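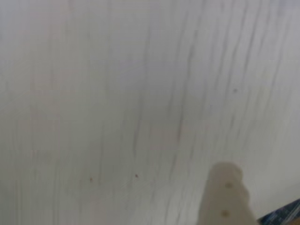

Ein Greiferfinger vor heller Fläche mit Holzmaserung

Über uns

Verkano richtet Arbeitsplätze in kleinen Werkstätten und Packereien so ein, dass Mensch und Roboter sich einen Tisch teilen können. Angefangen haben wir zu zweit: Kiran Agarwal kam aus der Montage, Zhenhua Yuan aus der Steuerungstechnik, und beide hatten genug von Anlagen, die man nur durch ein Gitter anschauen darf. Heute sind wir elf Leute und sitzen in Drundby, im alten Lagerhaus am Hafen.

Was uns begeistert, ist der Alltag nach der Umstellung! Bei Grustis, einem unserer ersten Kunden, gehen an guten Tagen fast 1000 Päckchen raus. Früher hieß das für die Frühschicht: greifen, drehen, ablegen, und abends meldete sich die Schulter. Das Ablegen macht jetzt der Arm. Die Kolleginnen und Kollegen prüfen, stellen Sondergrößen zusammen und bringen dem Greifer neue Teile bei – das können sie inzwischen besser als wir, und wir rufen öfter bei ihnen an als sie bei uns.

Natürlich läuft nicht alles glatt. Mit unserem Grundmodell Zürcher haben wir lange an den Fingern gefeilt, an Form und Abstand, bis auch dünne Sachen sicher von der Tischplatte kamen. Wer täglich daneben steht, merkt zuerst, wo es hakt. Deshalb verbringen wir vor jedem Projekt fünf Schichten im Betrieb und packen mit an.

Im Juni öffnen wir wieder die Werkstatt. Ab 14 Uhr darf jeder selbst einen Arm führen, Vorkenntnisse braucht es keine, Kaffee gibt es reichlich. Kommt gern vorbei und bringt ein Teil mit, an dem wir uns die Zähne ausbeißen können!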